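스티르키르베르그 2인용 소파, 두 달 조금 넘게 써 본 후기

작성일 2020년 5월 13일

안녕하세요. 저는 한국에 온 지 오래되었지만 한국어로 긴 후기를 쓰는 것은 처음입니다. 틀린 표현이 있으면 이해해 주시기 바랍니다. 제가 소파를 살 때 다른 분들의 후기를 많이 읽었고 도움을 받았습니다. 그래서 저도 쓰기로 했습니다.

제품 이름은 Stirkirberg이고, 색은 밝은 회색입니다. 3월에 주문했습니다. 같은 모양으로 겨자색도 있습니다. 우리 집에는 지금 두 가지 색이 다 있습니다. 처음에는 회색 하나만 샀는데, 아내가 거실이 너무 조용해 보인다고 해서 2주 후에 겨자색을 하나 더 주문했습니다. 두 개를 나란히 붙여서 놓았습니다. 색이 많이 다르니까 걱정했지만, 지금은 이 조합을 좋아합니다. 다만 겨자색은 상품 페이지의 사진보다 조금 더 진합니다. 연한 노란색을 기대하시는 분은 먼저 원단 조각을 신청해서 보시는 것이 좋겠습니다. 원단 조각은 무료였습니다.

배송과 조립

배송은 15일 걸렸습니다. 상품 페이지에는 열흘이라고 쓰여 있었습니다. 전화를 하니 창고에 회색 재고가 늦게 들어왔다고 친절하게 설명해 주었습니다. 기사님 두 분이 현관 안까지 옮겨 주셨고, 거실까지 옮기는 것은 제가 부탁해서 해 주셨습니다. 엘리베이터가 작은 건물에 사시는 분은 상자 길이를 꼭 확인하십시오. 우리 건물 엘리베이터에는 세워서 겨우 들어갔습니다.

조립은 다리 네 개와 팔걸이 두 개를 끼우는 것뿐입니다. 설명서에는 30분이 아니고 15분이라고 크게 쓰여 있는데, 저는 약 60분 걸렸습니다. 왼쪽 팔걸이의 철판이 잘 맞지 않아서 두 번 다시 했습니다. 나사를 처음부터 세게 조이지 말고, 전부 느슨하게 끼운 다음에 마지막에 조여야 합니다. 이 내용이 설명서에는 없습니다. 두 번째 소파는 이 방법을 알고 있어서 훨씬 빨리 끝났습니다.

앉는 느낌

좌석은 조금 단단한 편입니다. 저는 허리가 약해서 단단한 것을 찾고 있었으니까 만족합니다. 예전에 쓰던 Datosberg 소파는 푹신했지만 1년이 지나니 가운데가 내려앉았습니다. 새 소파는 아직 그런 느낌이 없습니다. 물론 두 달은 짧은 시간이라서, 1년 후에 다시 쓰는 것이 맞을 것 같습니다.

좌석의 깊이는 키가 작은 사람에게 조금 깊습니다. 아내는 등 뒤에 흰색 쿠션을 하나 놓고 앉습니다. 이 쿠션은 소파에 포함된 것이 아니고 따로 산 것입니다.

제가 제일 마음에 드는 부분은 팔걸이입니다. 둥글고 두툼해서 옆으로 누울 때 베개가 필요 없습니다. 전에 쓰던 소파는 팔걸이가 나무라서 머리를 대면 아팠습니다. 대신에 컵이나 리모컨을 올려놓을 수는 없습니다. 둥그니까 바로 떨어집니다. 저는 커피를 한 번 쏟을 뻔한 후에 작은 옆 테이블을 샀습니다. 두 소파를 붙여 놓으면 가운데에 팔걸이가 있어서 자리가 나누어집니다. 길게 누워서 텔레비전을 보고 싶은 분에게는 이 배치가 불편할 수 있습니다.

원단과 청소

회색 원단은 곱게 짠 직물이고, 가까이에서 보면 작은 점 같은 무늬가 섞여 있습니다. 이 무늬 덕분에 작은 먼지나 머리카락이 별로 눈에 띄지 않습니다. 겨자색 쪽은 머리카락이 잘 보여서 더 자주 청소합니다. 저는 Rissanen 핸디 청소기의 좁은 노즐을 사용합니다. 좌석과 팔걸이 사이의 틈이 깊은 편이라서 과자 부스러기가 많이 들어갑니다. 동전도 들어갑니다. 지난주에 100원짜리 동전과 볼펜 뚜껑이 나왔습니다.

커버는 좌석 부분만 벗길 수 있습니다. 팔걸이는 벗길 수 없으니까 젖은 천으로 닦아야 합니다. 간장을 한 방울 떨어뜨린 적이 있는데, 바로 미지근한 물로 두드려서 닦으니 자국이 남지 않았습니다. 문지르면 보풀이 생길 수 있다고 고객센터에서 말했습니다.

한 가지 걱정은 색이 옮는 문제입니다. 우리 집에서는 빨래를 걷으면 항상 소파 위에 먼저 놓습니다. 좋은 습관은 아니지만 오랫동안 그렇게 했습니다. 빨간 옷이나 청바지도 그냥 회색 좌석 위에 놓습니다. 지금까지 마른 옷에서는 색이 묻지 않았습니다. 그래도 덜 마른 옷은 놓지 않으려고 합니다. 새로 산 진한 색 옷은 특히 조심하고 있습니다. 빨래를 개기에는 이 소파의 높이가 아주 편합니다. 바닥에 앉아서 소파 좌석을 책상처럼 쓰면 허리를 많이 굽히지 않아도 됩니다.

바느질

바느질은 대체로 깨끗합니다. 겨자색은 솔기를 따라 박음질 선이 보이는데, 이것이 모양을 예쁘게 만듭니다. 회색 소파의 뒤쪽 아래에 실이 조금 나온 곳이 있었습니다. 벽에 붙여 놓으면 보이지 않는 곳이라서 교환은 하지 않고 가위로 잘랐습니다. 고객센터에 사진을 보내니 1,000포인트를 주었습니다. 큰 금액은 아니지만 답장이 빨라서 기분이 나쁘지 않았습니다.

다른 제품과 비교

사기 전에 Josari의 2인용 소파도 매장에서 앉아 보았습니다. 그것은 등받이가 더 높아서 목까지 받쳐 줍니다. 목을 기대고 싶은 분은 그쪽이 더 나을 것입니다. 저는 거실이 좁아서 등받이가 낮은 것을 골랐습니다. 가격은 두 제품이 비슷했고, 배송비는 제가 산 쪽이 더 쌌습니다.

아쉬운 점을 다시 쓰면, 배송이 늦었고 설명서가 부족합니다. 그리고 다리 밑에 붙이는 펠트가 들어 있지 않습니다. 마루가 있는 집은 조립하는 날 전에 펠트를 미리 사 두십시오. 저는 몰라서 첫날에 마루에 얇은 선이 하나 생겼습니다.

별점은 다섯 개 중에 네 개를 주겠습니다. 좌석 커버만 따로 살 수 있는지 물어보았는데, 회색은 여름부터 판매할 예정이라고 합니다. 그때 한 장 더 살 생각입니다. 빨래를 소파에 올려놓는 습관도 고쳐 보려고 하지만, 오늘도 아직 개지 않은 옷이 있습니다.

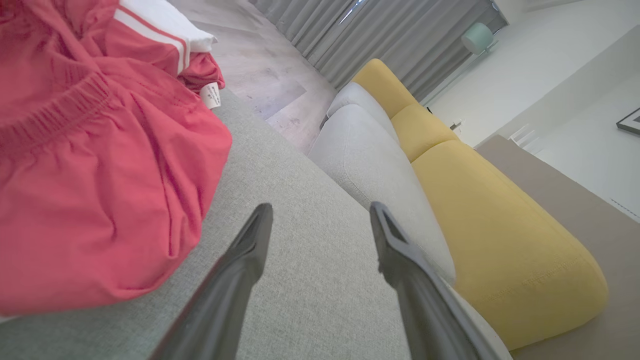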